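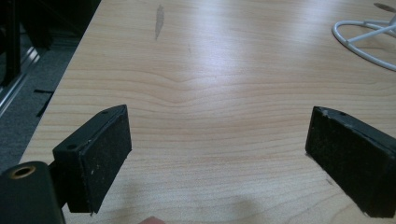 Some scary stories are told by a voice that knows everything. Others are told through papers: letters, diary pages, newspaper cuttings, a ship's log. A story made of papers is called an epistolary story. The word comes from "epistle," an old word for a letter. You say it ih-PIS-tuh-lair-ee. In a story like this, ordinary things do a lot of the work. Look at the patch of bare wood on the tabletop at the top of this page. A writer could have one character note in her diary that a letter was lying on that spot at bedtime, and have her brother write the next day that he saw only wood. Neither of them says anything frightening, but the reader now has two papers that do not match.

Where the idea comes from

People wrote stories in letters long before they wrote horror stories in letters. Writers of scary books borrowed the method later. Two very famous monster books use it. Frankenstein opens with letters from an explorer in the far north to his sister. Dracula is put together from diaries, letters, telegrams and newspaper reports, and the vampire himself is never given a diary of his own. Everything we learn about him comes from people who met him, chased him or ran away from him.

How a story in papers works

Every paper in the story has a writer, a reader and a date. These are three separate things, and each one changes what the paper can say.

The writer is the character holding the pen. The writer can only report what he or she saw, heard or was told. If a character is locked in the cellar, the diary will not say what is happening in the attic.

The reader is the person the paper is meant for. A boy writing to his grandmother may leave out the worst parts so she will not worry. The same boy may put those parts in his diary. When both papers are in the book, you can compare them and see what he hid.

The date tells you the order of events. It also tells you what the writer does not know yet. On Monday a character may write that the noise in the chimney is probably a bird. You may already have read another character's letter from Tuesday. You know about the chimney and she does not.

An example

The Lamp at Traterlow, by Beca Voyle, is a ghost story for readers aged nine and up. It is 302 pages long and is made of 18 letters, 13 diary entries and one page from a library book. A girl named Parry is sent to stay in a village called Timlow while her school is closed. She writes home to her cousin. At the same time the keeper of the old lighthouse, Mr. Jornby, writes in his diary.

In her first letter, Parry says that the lamp in the lighthouse came on at supper time and that she waved to the man beside it. Mr. Jornby's diary for the same evening is one line long. It says that the lamp has had no bulb in it since July and that he spent the evening in town.

No monster has appeared. The book has not said that anything is wrong. The reader has to put the two papers side by side and notice the problem, and this takes a few seconds. Those few seconds are where the fright comes from.

The writer you should not trust

Sometimes the person writing the paper is mistaken, confused or lying. This person is called an unreliable narrator. A narrator is whoever is telling the story. Unreliable means that you cannot depend on them.

There are several ways to spot one. The narrator may say the same thing too many times, such as "I was not afraid." Dates may be missing, or a page may be torn out. Other characters may remember the same event differently. The handwriting may be described as changing. One of these clues alone does not prove much, as people do lose pages and forget dates.

Clothes and small objects 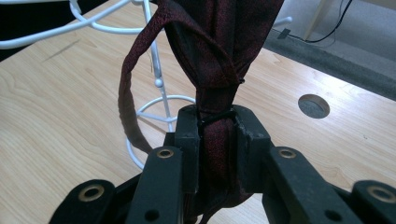 A dark burgundy necktie, held just below the knot.

Horror writers often choose one plain object and mention it in more than one paper. It could be a necktie, a key or a teaspoon. The first time, it is only part of a list. The second time, it is in a place where it should not be. Lakshmi Kartha, who teaches story writing to fifth graders, calls this "moving the spoon." Her rule is that the object must be dull. If it is a silver dagger with a skull on the handle, the reader will be watching it from the start.

Suppose a father's letter says that he packed his red tie for a trip. Two papers later, his son's diary says that a red tie is hanging on the back of the kitchen door. The writer should stop there and go on to breakfast.

Problems with the method

Stories in papers have some weak points. A character who is being chased by something with too many legs would not sit down and write four neat pages about it. Writers deal with this by having the character write afterward, or by letting the last page stop early. Long speeches are another difficulty. Very few people can remember a whole conversation word for word, so a diary filled with perfect speeches seems less real.

Modern stories use newer kinds of papers. A ghost story can be told in text messages, emails or voice notes that someone has typed out. The rules about writer, reader and date stay the same.

Try it

Write two short papers about the same evening. Use a different writer for each one. Let them agree about everything except one small fact, such as whether the back door was open. Do not explain the difference. Give both papers to a friend to read, and ask which writer your friend believes.

Words to know

Epistolary: told through letters or other papers.
Narrator: the person telling the story.
Unreliable narrator: a narrator whose account may be wrong or untrue.
Log: a record of events written down in order, often on a ship.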